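Home Science History Animals Everyday Things Quizzes

Where Does Our Rubbish Go?

2023-04-25
By the Carretero Kids' Science Desk

Everybody makes rubbish. You make it when you unwrap a sandwich, sharpen a pencil or grow out of a pair of socks. Most of us drop it in a bin and forget about it. The bin gets emptied, the truck comes down the street, and the rubbish is gone.

It still has to go somewhere, though. Where it goes depends on what it is made of and which bin it went into.

What is rubbish made of?

If you tipped out the bins from a whole street, you would find a big mix. There would be food scraps, paper, cardboard, glass, metal, garden clippings, cloth and a lot of plastic. Scientists sort these into two main groups.

The first group is organic waste. This is anything that was part of a plant or an animal not long ago, such as apple cores, egg shells, leaves and grass. Tiny living things called microbes can eat it and break it down.

The second group is everything that microbes find hard or impossible to eat. Glass, metal and most plastics are in this group. A glass jar buried today would still be a glass jar when your great-grandchildren were old.

Clothes can be in either group. Wool comes from sheep and cotton comes from a plant, so both of them rot in the end. Polyester and nylon are kinds of plastic, and they don't. Many socks and jumpers are a blend of the two, which makes them tricky to recycle.

Bedrooms and small bins

Kitchens make the most rubbish in a home, but bedrooms make some too. Bedroom rubbish is often a mix of wrappers, packets, tissues and old bits and pieces. It is also where people sort through clothes and find things they don't wear any more.

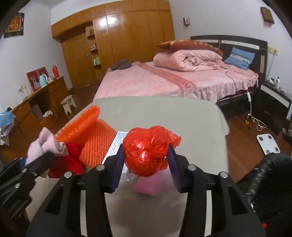
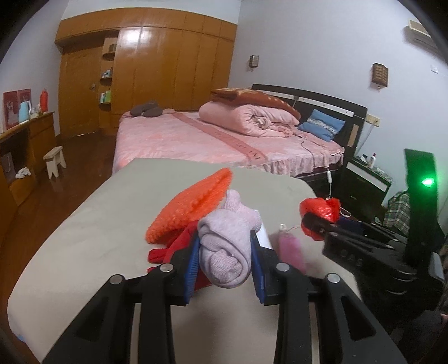
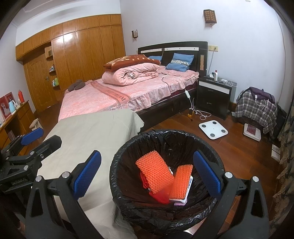
A small bin with a bag in it usually gets tipped into the general rubbish all at once. That means a cardboard packet that could have been recycled goes to the tip with everything else. If you keep a paper bag or a box next to the bin for paper and cardboard, you can carry it out to the recycling bin when it is full.

What happens to the general rubbish?

In the town of Lurgate, the general rubbish is picked up every week. The truck has a strong metal plate inside that squashes the load, so that it can fit in more before it has to be emptied. When it is full it drives to the Deliseck landfill, 20 kilometres out of town.

A landfill is a very large hole with a lining of clay and thick plastic. The lining is there to stop dirty water from leaking into the soil and the creeks nearby. This dirty water has a name. It is called leachate (say "LEE-chate"). Pipes at the bottom of the hole collect it and carry it away to be cleaned.

Each day the new rubbish is spread out and squashed flat by a machine with spiked steel wheels. At the end of the day it is covered with soil. The soil keeps the smell down and stops birds and rats from getting in. The next day, another layer goes on top.

Microbes in the landfill go to work on the food scraps, but there is hardly any air down there. Microbes that live without air make a gas called methane. Methane traps heat in the sky and helps to warm the planet. At Deliseck the gas is piped to an engine and burned to make electricity — enough for 500 homes.

What happens to the recycling?

The recycling truck goes to a different place, the Diltetum sorting centre. Here the load is tipped onto a long moving belt. Different parts of the centre pull out different things.

Magnets lift out steel cans.

A special spinning magnet pushes aluminium cans off the belt and into a bin of their own.

Blasts of air blow paper and cardboard away from heavier things.

Cameras spot different kinds of plastic, and puffs of air knock each kind into the right chute.

People stand beside the belt as well and take out anything that should not be there. Soft plastic bags are a big problem, as they wrap around the wheels and the whole belt has to stop while somebody cuts them free. Clothes cause the same trouble.

After sorting, each material is pressed into blocks called bales and sold to factories. Cans become new cans. Paper is mixed with water to make a grey mush, then rolled out and dried into new paper. Glass is crushed, melted and shaped again.

What about food scraps?

Some towns have a third bin for food and garden waste. It goes to a composting yard, where it is shredded and piled into long rows. The rows are turned over often to let the air in. The microbes in the pile work so hard that it gets hot in the middle — hot enough to kill most weed seeds. After a few months it has become dark, crumbly compost for farms and gardens.

You can do the same thing at home with a compost heap or a worm farm. Worms like fruit and vegetable peelings. They are not keen on onions, lemons or oranges.

How long does it last?

An apple core rots in a few weeks in a compost heap. A cotton sock takes months. A plastic bag could last for hundreds of years, and some scientists think that pieces of it may never go away completely. They just get smaller and smaller.

Words to know

Landfill: a lined hole where rubbish is buried.
Leachate: dirty water that drains out of rubbish.
Microbe: a living thing too small to see without a microscope.
Bale: a pressed block of one material, ready to be sold.

Related
How Is Glass Made?
Worms: The Farmers Under Your Feet
Why Do Magnets Stick to Some Metals?
What Happens When You Flush?
From Sheep to Jumper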